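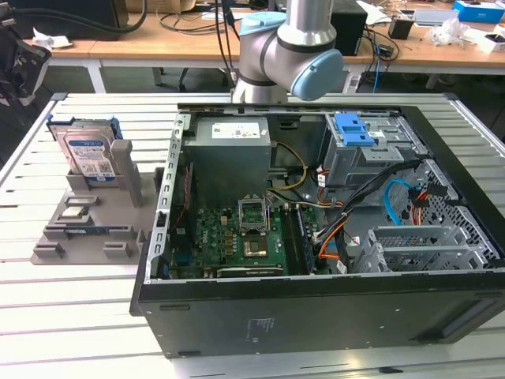

How a robot learns to put a computer together

A desktop computer is a metal box full of parts that push, slide or click into one another. A person with some practice can fit a memory module in a few seconds. For a robot arm, the same job is a hard research problem. The Gezer project, run at the Volleo laboratory in Culwood, studies how a robot can learn it.

Why is it hard?

Many factory robots repeat one movement. The part is always in the same place, so the arm can follow the same path each time. Inside a computer case things are less tidy. Cables bend and lie in different positions. Metal edges stick up. A slot may sit a little to the left of where the robot expects it, and an error of two millimetres is enough to make a memory module miss its slot completely.

There is also the matter of force. Force is a push or a pull. A memory module needs a firm push to go in, but the same push in the wrong spot can crack the board. A processor chip needs hardly any push at all. It is set down in its socket and a metal frame is closed over it.

What is a fixture?

A fixture is a holder that keeps parts where a machine can find them. The Gezer fixture was made on a 3D printer in grey plastic. A hard drive stands upright in one slot. A memory module lies in a long slot, and a processor chip has its own shallow pocket. When a part always starts in a known place, the robot can spend its effort on the difficult end of the job – the last little bit of the trip, where the part meets the computer.

How does the robot learn?

The method has three stages.

The first stage is called demonstration. A researcher guides the arm through the task by hand. The arm can be guided like this when its motors are set to give way to a gentle push. While it moves, the computer that controls it records the angle of every joint and the force at the wrist.

The second stage is called training. The recordings are given to a program called a model. The model looks for patterns that link what the sensors measured to what the arm did next. For example, if the force on one side of the module goes up, a skilled person shifts it a tiny distance the other way. After enough recordings, the model begins to suggest the same kind of shift. The Gezer team used 3345 recordings, made over one winter.

The third stage is called testing. The robot works without anyone guiding it, and every attempt is written down as a success or a failure. Between attempts the case is moved slightly, so the robot cannot simply copy an old path.

What did the team find?

The memory module was tested 300 times. The robot failed 40 of those attempts. In most of the failures, the module touched the edge of the slot at a slant and stopped there. The program noticed that the force was too high and lifted the arm away. This counts as a failure, but a safe one, and the board was not damaged.

The team then ran the test again with the force readings switched off, leaving only the camera to guide the arm. The robot failed much more often. "The camera is useful until the part gets close," says Rocío Jaramillo, who leads the project. "After that the gripper blocks the view, and the robot has to go by feel."

You can check this yourself. Put a key in a lock with your eyes open, then do it with your eyes closed. The second try is slower, but your fingers can feel the key bump against the edge of the keyhole, and you use those bumps to steer. Now imagine doing it with numb fingers.

What comes next?

Cables are still a problem. A cable is flexible, so its shape changes whenever it is touched, and a model trained on stiff parts does not handle it well. The team is collecting new recordings for this.

They also plan to run the method in the other direction. The recycling depot in Dolovdale receives old computers of many makes, and taking them apart by hand is slow work. Pulling a part out is not the same as pushing it in – clips have to be released first, and some are stiff with age – so the demonstrations will have to be made again from the start.

Words to know

Fixture: a holder that keeps a part in a fixed position.
Force: a push or a pull, measured in newtons.
Model: a program that finds patterns in recordings and uses them to choose an action.
Processor: the chip that carries out a computer's instructions.
Socket: the place on the main board where the processor sits.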